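How to run a robot demo at an open day without losing the room

Every March we let the public into the lab at Irnosico, and every March somebody asks me to write down how we do it. I have now run out of excuses. What follows covers a simulated pick-and-place demo on a big screen, driven live, with a crowd of mixed ages and a coffee machine in the next room that will always be more popular than you are.

Before the doors open

Start the simulator an hour early. Ours takes a few minutes to load, and those minutes are much longer with children watching. Run the whole task twice on the machine you will be using, with the projector plugged in. Boris Omerović once rehearsed for two days on his desktop and then presented from a laptop that drew the gripper and left out the table.

Pick objects people have names for. Our first open day used gray cubes, and visitors were very polite about them. Now we load household things: toys, plants, bottles, a trophy. Leave clear space between a few of them and crowd a couple of others together, so you have an easy pick and a hard one.

Save the starting layout under a name you will recognize under pressure. "final_new_2" is a poor choice. We use "doors".

Setting the task

Write the instruction on a card and read it out before the arm moves. Keep it to one sentence with one object and one place to put it: "Put the trophy in the tray." If you let visitors write their own, and you should, give them the small cards. Large cards produce essays. 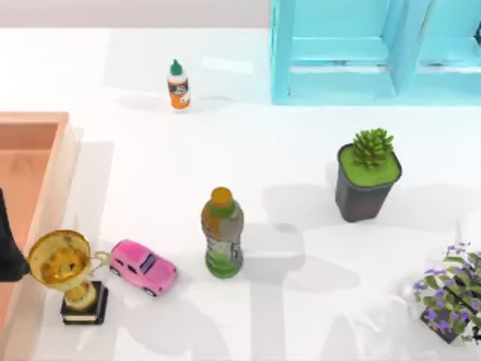
Ask the room to guess which way the gripper will come in. This costs you half a minute and buys you the attention of everyone who guessed. Then run it at normal speed. Geeta Gautam, who does the talking at our end, likes to stay silent until the gripper closes, and I have come around to her view. My own commentary was mostly "and now it's moving."

When it goes wrong

It will. Shiny things with handles are awkward, and a policy trained on 2,000 episodes can still knock over something a toddler would manage. Say what happened, reset to "doors", and try again. Two retries is the limit. After that, switch to the easy pick and act as though it was on the schedule.

Do not open the settings panel in front of people. You will not find the problem, and 40 strangers will watch you not find it.

Questions you will get

Will it take my job? Can it fold laundry? Why isn't there a real robot? For the last one, explain that a simulated trophy can be dropped all afternoon and costs nothing to replace. Keep a spare chair near the front for the retired engineer who wants to discuss friction. He is usually right.

Packing up

Export the log before you close the simulator, then shut down the projector. Collect the cards too. Last year's best one asked the robot to water the plants.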